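红色针织毛衣手洗后变长了一大截,还能救回来吗?

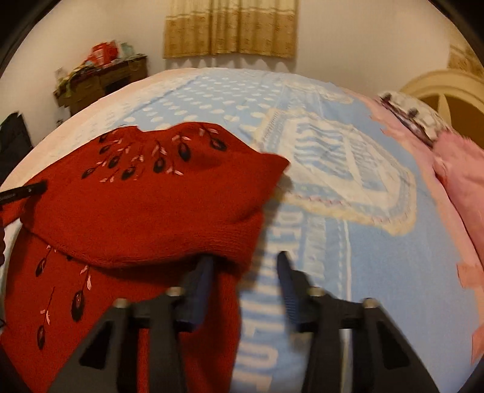 羊毛混纺,洗标上写的是羊毛70%、锦纶30%,手洗,平铺晾干。去年秋天买的,穿了一个冬天没洗过,收起来之前觉得领口有点油,就用温水加洗衣液泡了一会儿。拎出来的时候水特别重,我图省事挂在阳台的衣架上滴水,第二天早上一看,衣长到大腿了,袖子也盖过手指尖,肩膀那里还顶出两个小包。

上面有绣花,所以一直不敢用力拧,也没敢进洗衣机。现在已经干透了,下摆罗纹还有一点弹性,身子部分完全松掉。

想问几件事:
干了以后还能不能缩回去?
网上有人说用热水烫,有人说用烘干机,哪个靠谱一点?
绣花那一片会不会起皱?
肩膀上的包怎么弄平?

这件买的时候不便宜,不太想当睡衣穿。家里有普通滚筒洗衣机,没有烘干机,楼下有自助洗衣房,可以去那边烘。

补充一下,洗衣液是Wernent的普通款,不是羊毛专用的,不知道有没有影响。

发帖人:桥头买豆腐

Zubaida Rizvi

能救一部分,别指望和新的一样。我做编织改衣做了19年,每年十月前后收到的活儿里有不少就是这种情况,大部分是湿着挂出来的。

先说原因。粗针毛衣吸水以后很沉,挂起来,水的重量全压在肩膀和上半身的线圈上,线圈被拉成细长的形状,衣服就变长变窄。你可以量一下胸围,多半比原来小了。纤维本身没有坏,只是线圈的形状变了,重新弄湿,再把形状推回去,能回来不少。

不要用热水烫。羊毛遇到热水再加上搓动会毡化,毡化是往回走不了的,而且毛缩、绣线不缩,绣花那一片会鼓起来。烘干机也是一样的问题,自助洗衣房的机器温度普遍偏高,你又不熟,别拿这件去试。

我的做法是这样:

找一件你穿着合身的毛衣,量衣长、胸围、袖长、肩宽,写在纸上。

盆里放凉水或者不烫手的温水,25度左右的水我觉得最稳妥,加一点羊毛专用洗涤剂。没有的话,清水也行。毛衣叠着放进去,压到水里,泡二十分钟,不要搓。

捞的时候两只手从下面整个托住,不要提领子,也不要提袖子。放在盆边上把水压出来,不拧。

铺一条大浴巾,毛衣平放上去,连毛巾一起卷起来,用膝盖压。毛巾湿了换一条再卷一次。水出得越多,后面越容易定型。有绣花的地方翻到里面去,隔着一层毛巾压。

换一条干毛巾铺平,把毛衣放上去,用手掌从下摆往领口方向一点一点推,同时往两边拍宽。照着纸上的尺寸来,每推一段就量一下。推的时候身子部分会起小波浪,轻轻拍平,拍不平的地方说明一次推得太多了,放松一点。

袖子同样处理,从袖口往肩膀推。罗纹的地方用手指拢紧,让它一棱一棱并在一起。

放在通风的地方阴干,中间翻一次面。粗针的干得慢,厚的要两三天,没干透不要收。

肩膀上的包,趁湿的时候用手指按一按,大多能自己平。干了以后还有的话,用蒸汽熨斗悬空喷,离开两三厘米,喷完用手拍平,熨斗不要压上去。绣花从反面喷。

做一遍大概回来一半多,如果还是长,隔几天再做一遍。两遍以后没有变化,那就是它的极限了,可以考虑拆下摆收短,或者在肩缝里面缝一条棉带子把肩膀吊住,后一种便宜,自己也能做。

洗衣液的问题,普通的碱性偏高,洗多了毛会发涩,洗一次没什么。

以后收纳也不要挂,叠起来放抽屉。

阿衡在路上

我不同意完全不能用烘干机。我有一件类似的,也是混纺,拉长了,平铺整了两回都没用,最后是拿去烘的。低温,套在洗衣袋里,每次五分钟就拿出来看,烘了三次,长度缩回来了,手感比以前硬一点,我能接受。

前提是含毛量没那么高,而且没有绣花。你这件有绣花,那我也建议先用楼上的办法,实在不行再说。

还有一种是送洗衣店。我去问过Skumska,门口的价目表上没有这一项,店员说叫整形,要看了东西才报价。另一家叫Matubbar的小店直接说不接粗针的。去之前最好先打电话,别白跑一趟。送的时候把尺寸写给他们,不写的话他们就按现在的样子给你熨平,等于帮你定型成长的了。

小满不吃辣

柔顺剂!我妈都是用柔顺剂泡的,泡完就软了。或者卫生纸垫着蒸一下也行。
再不行就剪短呗,反正现在流行短款。

桥头买豆腐(发帖人)的回复

谢谢大家。按第一位的办法做了一遍,用了四条毛巾,地上全是水。干了以后量了一下,衣长回来五厘米,袖子现在到手腕下面一点,能穿了。肩膀上的包右边那个没了,左边的还有一点,晚上再用蒸汽喷一下。

绣花没有皱,不过反面有两根线头松了,我用针挑进去打了个结。

准备下周再推一遍。剪短就算了。

Zubaida Rizvi 回复 桥头买豆腐

线头打结可以,别剪太短,留一厘米藏在反面。第二遍推的时候重点推胸口以下,那里一般还有余量。柔顺剂不要用,会让毛线更滑,线圈更容易松。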